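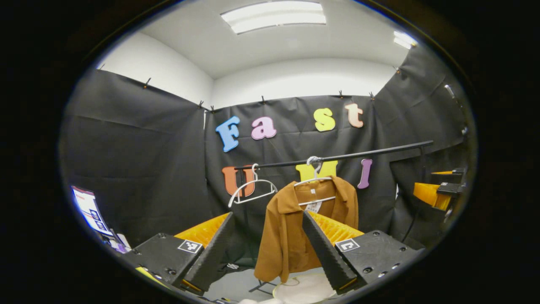
Ceiling lights and black fabric backdrops, indoors.

How to Move Lipstick From Tubes Into a Palette
By Charalambos Gavalas
Filed under: Lip color / Kit maintenance

Depotting is the process of taking lipstick out of its tube, melting it, and setting it in a flat pan. A palette holds more shades in less space, and product below the rim of the tube becomes usable again. The method below is for standard wax-based bullets: creams, satins, and most mattes. It isn't suitable for liquid lipstick, long-wear formulas with volatile silicones, or tinted balms with a high water content. Check the ingredient list first. If water or cyclopentasiloxane is among the first three ingredients, leave the product in its tube.

What you need

An empty palette with metal wells or removable pans. I use the Plekunari 10-well, which has fixed steel wells and a hinged lid.
A small stainless steel ladle or melting spoon with a pour lip
A saucepan and a heatproof glass beaker
A probe thermometer
A thin metal spatula
70% isopropyl alcohol in a spray bottle
Lint-free wipes
Masking tape and a fine permanent marker
Disposable gloves

A candle flame can be used in place of the water bath, but it leaves soot on the spoon and heats unevenly. Pale shades pick up a gray cast from the soot. The rest of this page assumes a water bath.

Step 1. Sort and discard

Smell each tube. A crayon or old cooking oil smell means the oils have gone rancid, and heat will not fix that. Throw out anything with visible spots, a wet film that returns after wiping, or an unknown age. Lipstick used during a cold sore should also go. The melting temperature is too low and too short to sterilize the product.

Step 2. Record the shades

Write down the brand, shade name, shade number, and opening month for every tube before you remove anything. Once the product is in the wells, similar nudes can't be told apart by eye. Number the wells on a strip of tape along the back of the palette and match those numbers to your list. A typical entry in mine reads:

Well 4. Clineo Satin, 966 Brick. Opened September.

Step 3. Clean

Put on gloves. Wipe the palette wells, spoon, and spatula with alcohol and let them air dry completely. Extend each bullet and mist the surface once, then blot with a wipe. Don't soak it. Alcohol trapped in the product will bubble during heating and leave pits in the finished pan.

Step 4. Remove the bullet

Extend the bullet fully. Cut it level with the cup using the spatula and drop it into the spoon. Retract the mechanism slightly, then run the tip of the spatula around the inside of the cup to free the remaining plug. On most tubes this plug is a quarter of the total product or more.

Jurka tubes have two plastic ribs inside the cup that hold the plug in place. Push the spatula down between the ribs and twist a half turn. Levering against the rim will crack it and put plastic fragments in the spoon.

Step 5. Melt

Heat the water in the saucepan to 89 °C and hold it there on the lowest burner setting. Stand the beaker in the water and rest the bowl of the spoon inside it, against the glass. Keep water out of the spoon. A single drop will cause the pigment to clump, and the batch can't be recovered.

Most creams become fluid in two to three minutes. Mattes contain more wax and powder and can take up to twice as long. Stir slowly with the spatula. Fast stirring adds air. Remove the spoon as soon as no solid pieces are left. Extended heating drives off fragrance and can make red pigments look brown.

Step 6. Pour

Set the palette on a level surface. Wipe the outside of the spoon so condensation doesn't run into the well. Pour in one continuous motion from a low height and stop just under the rim. The surface will sink a little at the center as it cools. If the dip is deep, hold back a few drops and add them while the pan is still warm.

Shimmer and pearl shades need one more stir immediately before pouring, because the mica settles to the bottom of the spoon within seconds.

Tap the palette lightly on the work surface to bring up air bubbles. Wipe the spoon with a dry wipe, then with alcohol, before the next shade. Working from light to dark reduces visible contamination.

Step 7. Set

Leave the palette open and undisturbed for one hour at room temperature. A refrigerator can be used for mattes, 10 minutes at most. Creams that cool too fast tend to sweat, with small oil beads on the surface. Close the lid only when all wells are firm to a light touch with the spatula.

Common problems

Grainy texture. The product cooled too slowly or was only partly melted. Scrape out, remelt, and pour again.

Surface pits. Air or alcohol in the melt. Pass a hair dryer on its low setting over the well until the top layer levels out.

Product pulls away from the well. Usual with high-wax mattes. Warm the base of the palette on a heated towel for five minutes and press the edges down with the spatula.

Shade looks darker in the pan. Expected. Thickness changes how it reads. Check it by applying a thin layer to skin.

Storage and use

Keep the palette flat and below 25 °C. Take product out with a clean spatula and apply with a lip brush. Never return the brush to the well after it has touched the lips. Depotting doesn't reset the shelf life, so the opening month on your list still applies. For mixed wells, use the oldest one.

The Jurka rib note was supplied by Baptiste Hoarau, who also tested the matte timings. A separate page covers pressing loose pigment into Stamatopoulos pans, where no heat is used.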